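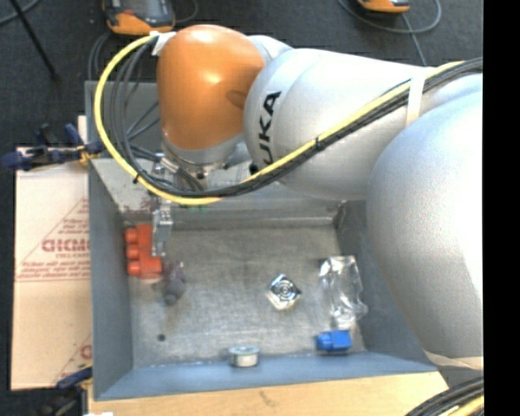
Gray bin, mixed small stuff, red-orange block by the left wall. November, 2:40 pm.

Bin sorting, cont. from last page. Khải wants the small-parts bins done before the Ketberg shelving goes in, so this is the one I've been putting off.

Bin is the open gray metal one, rectangular. Keeping it. Good walls, no lid, stays put when you reach in. The plastic totes from Jisico slide all over the bench and the corners catch your sleeve. If anyone orders more totes please talk to me first.

What's in this one: leftovers basically. Toy bricks, bits and pieces from the Nanura box, things that never had a label. Red-orange block with the three round studs is the only piece in there I'd call easy to identify. The little dark thing next to it, grey-purple, lumpy on top and rounded at the bottom – no idea. Asked Nghĩa, also no idea. Goes under "unknown" until someone claims it.

Stock numbers, for whoever does the sheet:
Nanura box, bricks, all colors: 612 on the old list
Moved to teaching shelf in spring: 300
Old list has 152 as "misc", no breakdown. Useless. Whoever wrote that list (me, I think) should of known better.

Not recounting the lot. Khải agrees. New sheet gets one line per kind and a yes/no for whether we have plenty.

Kinds, as we settled it over lunch:
Bricks with studs, any color
Wheels and anything round that rolls
Soft things (foam, rubber)
Metal, small
Unknown

Had a sixth for "animals and figures" but Nghĩa pointed out we never go looking for those. They go in unknown, or home with whoever has kids. Hà's kids have first pick, promised her that back when she gave us the first lot.

Color question. I wanted bricks split by color, Khải says no, splitting by color makes thirteen little cups and then the cups get mixed and we're back here next year. Fine. One exception: reds and oranges kept together in their own cup, those always go first and people dig for them. The studded one goes in there. Where red stops and orange starts is anybody's guess so one cup for both.

Studs matter more than color anyway. Stud side out when you put them away, easier to see what you've got. Pieces with split or chewed studs go straight out, don't put them back "for now". Check the corners too, the old ones get a white stress line there before they go.

Washing. Did a test cup yesterday evening, warm water and dish soap, old toothbrush for between the studs. Twenty min soak, rinse, dry on the rack overnight. Came up nice. Don't use the hot tap all the way, had two warp on me last year and they never clipped again. Soft things don't get soaked, just wiped. Metal stuff wiped and dried right away, then a drop of oil if it turns.

3:30. Labels. Tape gun labels peel off gray metal after a month or so, the surface must be a bit oily from new. Wiped a test patch with alcohol first, stuck one on, will look again next week. If that one holds we do all of them the same way. If not, card in a clip on the short side. Nghĩa has a bag of clips from the office move.

Block capitals please, marker not pen. Half the labels on the back shelf are in my handwriting and even I can't read them.

Shelf order when Ketberg comes: gray bins at waist height, heavy stuff below, totes on top since they're light. Bins go in long side out. I measured the opening twice and got the same number both times so going with it, it's on the back of the delivery slip, pinned by the door. Leave a hand's width above each bin or you can't get a hand in without skinning your knuckels.

Something I keep forgetting to write down – small pieces collect along the walls and in the corners, the middle is always bare by the end of a day. So look at the edges first. Last month we wrote off a whole set as missing and most of it was pushed up along the left wall of a bin under a rag.

Khải's idea, parking it here: thin rubber mat on the bottom so things don't skate around. I'm for it, but not black, you'd lose the dark pieces. That grey-purple one would disapear completely. Pale green maybe, or plain white. Will ask for offcuts before buying anything.

4:15. Talked to Hà on the phone. She has another box, same sort of mix, will drop it off when she's passing. Told her OK but sorted into bricks / not bricks first. She laughed so expect it unsorted.

To do
Khải – new sheet, one line per kind
Nghĩa – clips, also the alcohol wipes are nearly out
me – wash second cup, unknown box needs a proper box
me – check label patch
anyone – if you know what the grey-purple thing is write it here:

Stopping for today, rack is full.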